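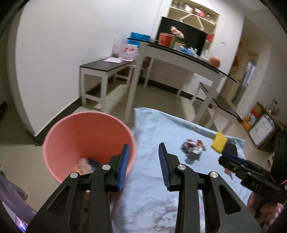 Mallow Home Start Program
Interim progress report to the Galanis Fund
8 June 2019
Prepared by Chrysoula Papadakis, program manager

1. Period covered

The report covers the first half of the grant. The second and last report is due in November.

2. What the grant pays for

The Galanis grant pays for starter packs of household goods and a home visit for people moving into their first settled tenancy after a stay in a shelter or with relatives. It also pays the rent on the Funedano Street store and part of the wages of Hemant Sengar, who runs it. Furniture is not covered by the grant. We get beds and tables through the county exchange as before.

3. Numbers

Packs given out in the period: 722
Target for the full grant: 1446
Home visits completed: 1118

We are one pack short of the halfway mark. The visit figure is higher than the pack figure because most homes get a second visit a few weeks after the move, and a few have asked for a third.

Bedding and kitchen items were in every pack. Curtains were in most of them. We ran out of single curtains twice and sent them on later, which meant extra trips for the van.

4. Changes to the pack

The pack we described in the application had one set of sheets per bed. Tenants told us this was the first thing they went out and bought more of, so we moved to two sets and dropped the tablecloth. The cost is close to even. Angeliki Kokkinos agreed the change with your office by email before we placed the order.

We also took out the electric kettle for homes that already have one. The visitor now asks before the pack is made up. Money saved on kettles went to shower curtains and door mats.

Cleaning supplies are now packed in the bucket and not in a separate carton. Bottles had leaked onto linens in the van, and we had to wash or replace those.

5. The store

Hemant has rearranged the store so that packs are made up along one wall and donated goods are sorted at the back. Donated bedding is checked for stains and tears and then sent to the laundry on Grila Road. The laundry raised its price per load in the spring. We have kept within budget by washing fewer mixed loads, but the line will be tight by November.

The roof leak over the loading door was fixed by the landlord. Some shelving got wet before that and has been thrown out. No stock was lost.

6. Home visits

Waqas Kakakhel and Chrysanthi Christodoulou carry out the visits. A first visit takes an hour or a little more. They go over the heating controls, the meter, trash days and who to call about repairs, and they fill in the repair form with the tenant if something is wrong at move-in. The most common problems on the forms were window locks, slow drains and missing smoke alarms.

Repairs are slower than we would like. Two of the larger landlords answer within a week. The smaller ones often need a second call, and Chrysanthi now keeps one morning a week for this.

Waqas has put together a short move-in booklet, which is in use in English and Spanish. An Arabic version is with the translator.

7. Staffing

We had a gap in the spring when the part-time driver left. Hemant drove the van himself until we filled the post, and store hours were cut for that time. The new driver works 10 hours a week, and we would like to raise that if the budget allows.

8. Spending

Spending on packs is on plan. Van costs are over plan because of the repeat curtain trips and a new clutch. Wages are under plan because of the driver gap, and the two nearly cancel out. The full statement is attached as a separate sheet. We ask for your approval to move the unspent wages to the van line.

9. What tenants said

We send a short card with a stamp a month after the move. Most cards that come back are positive. Complaints were mainly about thin pillows and can openers that broke. We have changed the supplier for both. Several people asked for a small tool kit with a screwdriver and picture hooks. We are getting prices for this and will send them to you before adding anything.

10. Next period

Order curtains in larger lots and hold a reserve in the store.
Finish the Arabic booklet.
Agree a response time for repairs with the smaller landlords.
Get a quote from a second laundry.
Price the tool kit.

Questions about the figures should go to Angeliki Kokkinos. For visits to the store, please call Hemant Sengar a few days ahead so he can be there when you come.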